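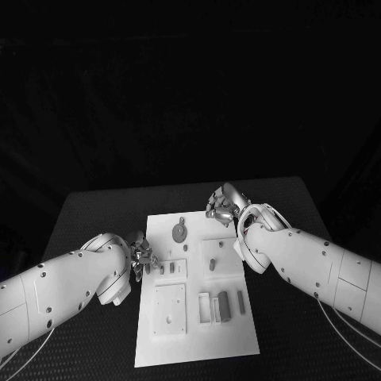
Grundplatte auf der Lochmatte, hinten links der Nutblock mit dem grauen Stift

## Steckstift im Nutblock verkantet, Grundplatte wandert auf der Matte

**Karthik Gunawardena**, 7. April 2023

Ich habe eine weiße, rechteckige Grundplatte, auf der verschiedene Kleinteile und Aufnahmen sitzen. Verwendet wird sie für Füge- und Sortierübungen: Teil entnehmen, in die passende Aufnahme setzen, wieder entnehmen. Unter der Platte liegt eine dunkelgraue Matte mit feinem Punktraster auf dem Tisch, Hersteller laut Lieferschein Turden. Der Hintergrund ist schwarzer Stoff, der spielt für die Frage nur beim Kontrast eine Rolle.

Zwei Probleme:

1. Der Stift am linken Ende des Nutblocks lässt sich senkrecht gut einsetzen. Sobald er leicht schräg ankommt, klemmt er nach kurzem Weg. Nenndurchmesser 6 mm, Länge 17 mm. Die Bohrung ist ebenfalls mit 6 mm angegeben, eine Toleranz steht in meinen Unterlagen nicht. Eine Fase an der Bohrung ist mit bloßem Auge nicht zu erkennen.
2. Beim Herausziehen eines klemmenden Stifts hebt sich die Platte an der Ecke leicht an und setzt versetzt wieder auf. Nach mehreren Durchgängen steht sie nicht mehr parallel zur Tischkante, und alle eingemessenen Positionen stimmen nicht mehr.

Bisher versucht: Stift mit Isopropanol gereinigt, Bohrung mit Druckluft ausgeblasen, Matte abgesaugt. Danach ging es für kurze Zeit besser. Aufbohren möchte ich ungern, solange nicht klar ist, ob es am Durchmesser oder an der Einführkante liegt. Die Tischplatte darf keine Bohrungen bekommen.

### Stiftlocher

Hatte ich mit einem Haque-Steckset auch. Silikonspray drauf, fertig. Und die Platte mit doppelseitigem Klebeband festkleben.

> **Karthik Gunawardena:** Silikonspray scheidet aus, die Teile sollen griffig bleiben. Klebeband hält auf der strukturierten Matte schlecht, das habe ich an einem Reststück ausprobiert.

> **Stiftlocher:** Dann halt die Matte weglassen.

### H. Brettinger

Zuerst messen, dann bearbeiten. »6 mm« auf beiden Seiten sagt über die Passung nichts aus. Ist der Stift ein normaler Zylinderstift mit Toleranzfeld m6, liegt er über dem Nennmaß. In einer Bohrung 6 H7 ergibt das eine Übergangspassung, für häufiges Fügen von Hand oder mit anderem Werkzeug ist sie ungeeignet. Für Steckübungen nimmt man Spiel, also einen Stift mit h- oder g-Feld oder gleich eine größere Bohrung.

Vorgehen:

- Stift mit Bügelmessschraube an beiden Enden und in der Mitte messen, jeweils um eine Vierteldrehung versetzt wiederholen. Ein Messschieber reicht nicht aus.
- Bohrung mit Grenzlehrdorn prüfen. Ist keiner vorhanden, Prüfstifte in feiner Abstufung verwenden.
- Einführkante mit Lupe ansehen. Ein kleiner Grat genügt, damit der Stift bei Schrägstellung hängen bleibt.
- Stift an einem Ende anfasen, falls er nur gebrochene Kanten hat. Das ist der Eingriff mit dem geringsten Risiko, ein Stift ist schnell ersetzt.

Das Verkanten hängt außerdem vom Verhältnis zwischen Einstecktiefe und Durchmesser ab. Kritisch ist der Bereich kurz nach dem Eintauchen. Dort liegt der Stift an zwei gegenüberliegenden Punkten an, und je nach Reibung und Angriffspunkt der Kraft klemmt er selbsthemmend. Mehr Druck von oben hilft in diesem Zustand nicht. Kraft wegnehmen, aufrichten, neu ansetzen. Wer den Stift weit oben fasst, bringt bei seitlicher Kraft ein größeres Kippmoment ein als beim Fassen knapp über der Bohrung.

Zum Wandern der Platte: Anschläge setzen. Zwei Anlagepunkte an der langen Seite, einer an der kurzen, damit ist die Lage in der Ebene bestimmt. Gegen das Abheben wirkt das noch nicht, dafür braucht es eine Klemmung von oben oder mehr Masse. Wenn die Tischplatte nicht gebohrt werden darf, eine Trägerplatte unterlegen, die auf jeder Seite 100 mm übersteht, und diese am Tischrand mit Schraubzwingen fassen. Die Anschläge kommen dann auf die Trägerplatte. Die Matte muss dafür an dieser Stelle weg oder unter die Trägerplatte, wobei ich von der zweiten Variante abrate – sie federt.

> **Karthik Gunawardena:** Gemessen. Der Stift liegt auf ganzer Länge über Nennmaß, die Beschreibung mit m6 dürfte also zutreffen. Der Grat ist ebenfalls vorhanden, einseitig, auf der Seite zur Plattenkante.

### Nachtrag von Karthik Gunawardena

Den Stift habe ich gegen einen mit h6 bestellt. Offen ist noch die runde dunkle Scheibe am hinteren Rand der Platte. Sie ist flach wie ein Drehknopf, und beim Fassen neigt sie zum Kippen. Direkt davor steht ein kleiner dunkler Stift aufrecht, zu dem ich beim Umgreifen wenig Abstand habe. Lässt sich die Reihenfolge so wählen, dass der Stift nicht gestreift wird, oder soll ich die Aufnahme versetzen? 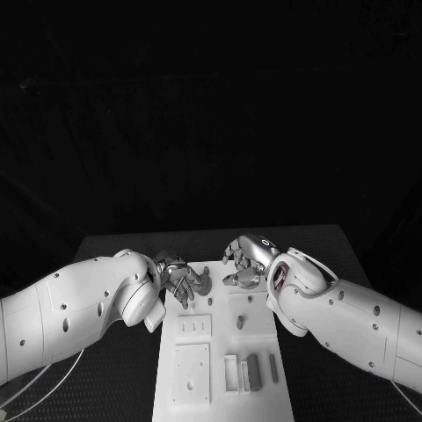 ### Grallent_Werkbank

Aufnahme nicht versetzen, solange die anderen Positionen eingemessen sind. Reihenfolge ändern ist billiger: erst die Scheibe setzen, danach den kleinen Stift. Beim Abräumen umgekehrt. Geht das wegen der Übung nicht, die Scheibe seitlich am Umfang fassen, mit den Berührpunkten links und rechts. Dann ist zum Stift hin nichts im Weg.

Zum Kippen: flache Scheiben kippen vor allem, wenn die Berührpunkte auf unterschiedlicher Höhe liegen. Auf halber Dicke greifen und gerade abheben. Wenn sie in der Aufnahme saugt oder klemmt, zuerst wenig hin und her drehen, danach heben.

Zur Ergänzung bei der Trägerplatte: Wir hatten einen Dutero-Rahmen im Einsatz und haben zwischen Träger und Platte dünnes Gummigewebe gelegt, vollflächig, nicht nur an den Ecken. Mit Eckstücken liegt die Platte in der Mitte hohl und schwingt beim Einstecken nach. Oberfläche vorher entfetten.

Noch ein Punkt zum Kontrast. Dunkle Kleinteile auf weißer Platte sind gut zu finden, auf der dunkelgrauen Matte dagegen kaum, und im Punktraster schon gar nicht. Heruntergefallene Stifte sucht man mit flach gehaltener Taschenlampe von der Tischkante aus. Ein heller Streifen rings um die Platte spart diese Sucherei.

> **Karthik Gunawardena:** Reihenfolge ist umgestellt, der kleine Stift bleibt beim Setzen der Scheibe jetzt außen vor. Trägerplatte ist beauftragt, Überstand wie oben angegeben. Den Grat habe ich mit einem Handsenker weggenommen, zwei leichte Umdrehungen.

> **H. Brettinger:** Nach dem Entgraten die Bohrung noch einmal prüfen. Wenn der h6-Stift trotzdem klemmt, liegt die Bohrung vermutlich schief zur Plattenoberfläche. Das sieht man mit einem langen Prüfstift und einem Anschlagwinkel.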